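**Gripper comparison - progress for July**

Status: on track, mostly. Bestcombe arm is back up after the controller swap, both grippers wired and talking. Spent the first part of the month on mounting and cable routing, more time than planned.

Numbers so far. 803 grasp attempts logged out of the 2,638 in the plan. The Majimbun gripper has done 300 of those, all on the small parts set. Rest are on the Uretach, which started earlier. No winner yet, too soon. Uretach holds thin stuff better, drops anything round. Majimbun closes slower but repeats well.

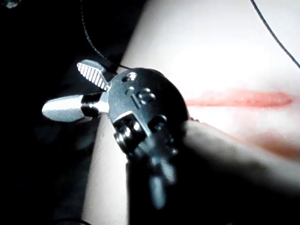

*Wrist camera close-up, jaws partly open. Ridged upper finger, smooth tip on the lower one.*

Wrist camera is staying. Focus is fine at the jaws, soft on anything nearer the lens - need to decide if we care. Glare off the metal is throwing the edge detection, will try a diffuser before we touch the software agian.

Problems:
- Zalanix controller drops the gripper connection on long runs. Worst case so far was attempt 195, had to restart the batch. Firmware ticket is open, no answer.
- Spare fingers still on back order

Next: finish small parts on the Majimbun, then swap over and do the flat set on both. Force readings need recalibrating first, the two units dont agree at low grip.

Budget unchanged. Would like an OK on a second Zalanix unit before the flat set starts.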